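Starnine Quilted Oven Mitts, Pair
Silver, with hanging loop. Sold by Kulier Kitchen Goods

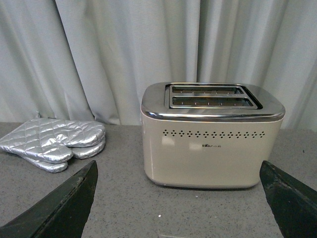

How do I know whether a 36 cm mitt is going to fit my hand?
Measure from the tip of your middle finger down past the wrist to wherever you'd like the cuff to stop, and if that comes to less than the length of the mitt you'll be comfortable. Most adults find the cuff ends partway up the forearm, and that's the part that brushes the top rack when you reach in for a casserole at the back.

We've carried Starnine mitts in the shop for a good long while now, and they're the ones we reach for at home too (the pair in our own kitchen has been through several Thanksgivings and more sheet-pan dinners than I'd care to add up). They're quilted through the hand and the cuff, with a soft cotton lining that's stitched in at the fingertips so it doesn't come out with your hand when you pull away in a hurry. If you've ever stood there poking a lining back down into the thumb with a wooden spoon while the rolls were getting too brown, you'll know why we asked Starnine for that!

The thumb is set a little wider than on the older Dikis mitts we used to sell. Customers with bigger hands wrote to us about those, and they were right, the thumb was snug. The new shape lets you get a proper grip on the rim of a heavy pie dish, and it's roomy enough that you can shake the mitt off over the counter when you need your fingers back for the phone or the timer.

Details
Length: 36 cm
Outside: silver-colored quilted fabric
Lining: cotton, stitched at the fingertips
Fits: left or right hand
Sold as: pair
Price: $59 for two pairs, shipping included

We sell these two pairs at a time, and I know that sounds like a lot of mitts. Keep one set by the oven and put the other out by the grill, or do what we do and have one on the hook while the other is in the wash. Plenty of people split the order with a sister or a neighbor, and we're glad to put each pair in its own paper sleeve if you leave us a note at checkout.

Care
Wash in cold water, inside out, on a gentle cycle. Hang by the loop until the lining is completely dry, and please be patient with it, the fingertips always take the longest. Never use a damp mitt on a hot pan. Heat travels through wet fabric very quickly and you can get a nasty steam burn. No bleach, no dryer, no iron.

These are made for ordinary baking and roasting. Don't hold them in an open flame or use them to move burning logs or coals, and retire them once the quilting has gone thin or the outside has cracked or scorched through.

Goes well with
Akpalu trivet, round
Akpalu dish towels, set of two
Dikis pan handle sleeve

Stock and shipping
Our last delivery was 2,000 pairs and they went faster than we expected, so we've asked for 3,000 this time. Orders placed now will leave our warehouse from 26th February. The navy color is on its way too, though it won't be here until August, and we'll put it on this same page when it arrives.

Returns are fine on unused mitts with the tag still on. Just tuck the packing slip back in the bag so we know who to refund.

Add to cart
Save for later
Ask us about this product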